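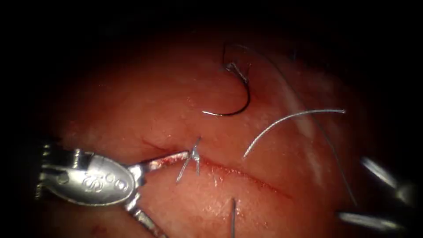

4.3 Closing the incision with single knotted stitches

This section explains how to place and tie interrupted stitches on the practice tissue. Please read section 4.2 (Preparing the tissue) before you begin. Keep the tissue moist during all of the exercise.

You need:
- one curved needle with thread attached
- needle driver
- scissors for thread
- gauze and saline
- the Kemuta tray with sharps box

1. Look at the full length of the incision and decide where the first stitch will go. For learners we recommend the middle.

2. Hold the curved needle with the tips of the jaws, a little behind the half of its curve. The point must be free.

3. Enter the tissue at a right angle to the surface. Turn the wrist and let the needle follow its own curve. Do not push it straight, the needle can bend.

4. Bring the point out on the other side of the incision, at the same distance from the edge as the entry. Take the point, pull the needle through and leave a short tail of thread.

CAUTION: Never take the needle with your fingers while it is still in the tissue.

5. Wrap the thread two times around the jaw, catch the short tail and pull it through. Lay the first throw flat.

6. Make 2 more throws, each one in the opposite direction to the throw before. Tighten only until the two edges touch. If the skin becomes white or makes a fold, the knot is too tight.

7. Cut the tails. Leave them short but visible, so that the knot does not open and can be found again at removal.

8. Put the needle where you can see it before you open the jaws for another task. A needle lying on wet tissue is easily moved by the thread.

Note: Small streaks of red along the edges are normal on perfused tissue. Wipe with wet gauze and do not rub across the knot.

Note: Blood which dries on the jaws makes the grip weak. Rinse them in saline after every stitch.

9. Repeat steps 2 to 7 until the incision is closed. One closure should take 30 minutes or less.

10. Count the needles and put them in the sharps box. Write the result on form 1188.

If the knot becomes loose, go back to step 5 and check the direction of the throws. If the thread breaks, see section 6.

Text: Shih-chieh Chang. Checked by Ebere Nwosu, 2018-03-22.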